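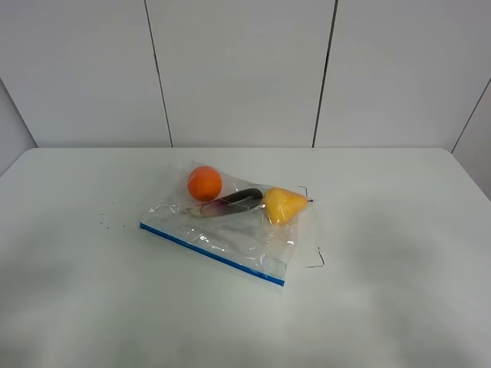 Zuletzt geändert: März, 16:40 Uhr, B. Londoño

Werkstattbuch Grajales, Leihgerät Cemel (Greifset mit Software), Eintrag März

Anwesend: Elvira Condori, Wilson Villca, ich (Brayan Londoño). Anselmo Castaño kam nach der Mittagspause dazu.

Stand: Das Set von Plolarora liegt seit Anfang des Monats bei uns. Wir haben es zur Ansicht, die Kaufentscheidung fällt bei Trurbridge. Im Paket sind der Parallelgreifer mit zwei Satz Fingerkuppen, die Kamera mit Halter, das Steuergerät und eine Lizenz für die Greifplanung. Montageplatte fehlte, Wilson hat eine gedreht. Passt, Bohrbild ist bei mir in der Ablage.

Heute Thema Beutel. Laut Angebot kann Cemel »verpackte Ware in transparenter Folie« erkennen und greifen. Genau das braucht Trurbridge, lose Ware können wir mit dem alten Greifer auch. Orange, Aubergine und Birne stecken zusammen in einem durchsichtigen Zip-Beutel mit blauem Verschluss, Beutel flach auf dem weißen Tisch. Als Startlage leicht schräg, Verschluss nach vorn. Gerade ausgerichtet wäre zu einfach, so kommt er beim Kunden auch nicht an.

Erkennung, Werkseinstellung:
Orange wird sofort gefunden. Birne auch, aber der Stiel wird als eigenes Teil geführt, weil er über den Beutelrand hinausragt. Aubergine macht Ärger: Das dunkle Ende bekommt einen sauberen Umriss, das helle gestreifte Ende fällt weg. Der vorgeschlagene Greifpunkt liegt dadurch zu weit Richtung Birne. Den Beutel selbst findet die Software fast nur über den blauen Streifen. Die obere Kante, wo die Folie etwas hochsteht, sieht sie gar nicht. Wundert mich wenig, klare Folie auf weißem Tisch sieht man selbst kaum.

Dazu Glanzstellen. Wo die Folie knittert, meldet das Tiefenbild Löcher, vor allem links. Belichtung auf 900 heruntergesetzt (Einheit steht nirgends im Menü, im Handbuch auch nicht, bei Plolarora nachfragen). Danach links besser, dafür rauscht der Bereich am Verschluss. Die Zwischenwerte hat Elvira probiert und ist wieder bei 900 gelandet. Bleibt vorerst so.

Fehlobjekte: Rechts neben dem Beutel liegen zwei dünne dunkle Drahtstücke, links ein paar Krümel. Die Krümel filtert Cemel ohne Zutun weg. Die Drähte nicht, beide stehen als Objekte in der Liste. Der hakenförmige bei der Birne wird dem Stiel zugeschlagen, aus den beiden wird dann ein einziges langes Teil. Mindestfläche von der Voreinstellung auf 200 hochgesetzt, damit ist der untere Draht weg und der obere nicht. Höher wollte ich nicht gehen, sonst verlieren wir später die kleinen Teile.

Greifen:
Drei Versuche mit den harten Kuppen, Vorgabe »Beutel am Inhalt«. Beim ersten auf die Orange, Beutel kam hoch, Aubergine rutschte nach unten und zog den Griff schief. Zweiter auf die Birne, Folie nur gestreift, abgebrochen. Dritter wieder Orange, gehalten bis zur Ablage. Mit den weichen Kuppen nicht weitergemacht, die linke saß nach dem Wechsel nicht richtig im Halter. Wilson meint, der Clip ist zu kurz. Nachmessen.

Vorgabe »Beutel an der Kante« braucht eine erkannte Oberkante, siehe oben, geht so also nicht. Anselmo hat vorgeschlagen, den blauen Verschluss als Kante einzutragen. Im Menü gibt es dafür kein Feld, man müsste an die Konfigurationsdatei. Laut Vertrag dürfen wir das beim Leihgerät nur nach Rücksprache. Mail an Plolarora ist raus.

Licht: Die hellgrauen Flecken im vorderen Teil der Tischfläche stören die Ebenenschätzung nicht, habe ich mit abgeräumtem Tisch geprüft. Hinten an der Wand ist es gleichmäßiger. Falls wir eine Messreihe machen, Beutel immer im hinteren Teil ablegen und die Lage dazuschreiben.

Bedienung: Oberfläche ist in Ordnung, Objektliste übersichtlich, Neustart nach Abbruch dauert zu lange. Die Fehlermeldungen sind nur Nummern. Brayan Castaño hat eine Übersicht dazu angefangen, liegt im gemeinsamen Ordner, bitte ergänzen.

Offen:
Einheit der Belichtung klären (ich)
Clip der weichen Kuppen messen (Wilson)
Freigabe für die Konfigurationsdatei abwarten (Anselmo)
Zweite Beutelsorte mit mattem Rand besorgen (Elvira)
Angebot noch nicht bestätigen, erst wenn der Kantengriff gelaufen ist

Gerät ist aus, Druckluft zu, Kuppen liegen in der oberen Schublade.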